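The Sample Chapter Is Not a Favor to the Reader

Every self-published novelist I follow has started giving away the first chapter. Then the second, then a "bonus scene," then a newsletter with a cut scene from the bonus scene. The advice comes from the marketing services, and I don't believe much of it.

Trendorel, which sells promotion packages to people like me, says a free excerpt is the best salesman a book can have. Maybe. I put ten pages of my third novel on their site last September. The page got 3,892 visits. I sold 97 copies that month, and most of those buyers were already on my mailing list. I can't say the excerpt hurt. I can't find any sign that it helped.

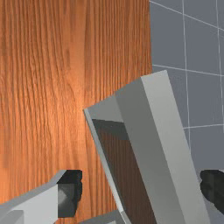
Wood grain against a gray grid, computer rendered.

What bothers me more is what excerpts do to the writing. A chapter built to be given away has to end on a gunshot or a slammed door. I went back over the openings of a few thrillers from Mundik, a small press I used to like, and they all rush at you. The weather is gone. So is the long boring breakfast where you learn that the husband is lying. I read for those breakfasts. 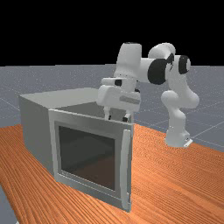

White robot arm over a gray cabinet, also a rendering.

Defenders say readers have no patience now. I've heard this for as long as I've been writing, and the people saying it usually have a course to sell. Nokirby charges for one on "hooking in 3,000 words or less." I paid, I took it, and I was told to cut my prologue. The readers who wrote to me about that book — more than 10 of them — all brought up the prologue, which I had kept.
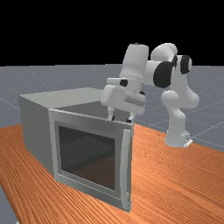

My new book, Paredes, will go out with no excerpt at all, just a cover and two plain sentences on the back. I may be wrong about this. But a sample shows you about as much of a novel as the dark window on that gray box shows of its inside: a dim shape or two behind smoky glass. You still don't know what's in there, and ten more pages won't tell you. I'd take a friend's recommendation over a free chapter any day, and I suspect most people who finish books would too.

May 2019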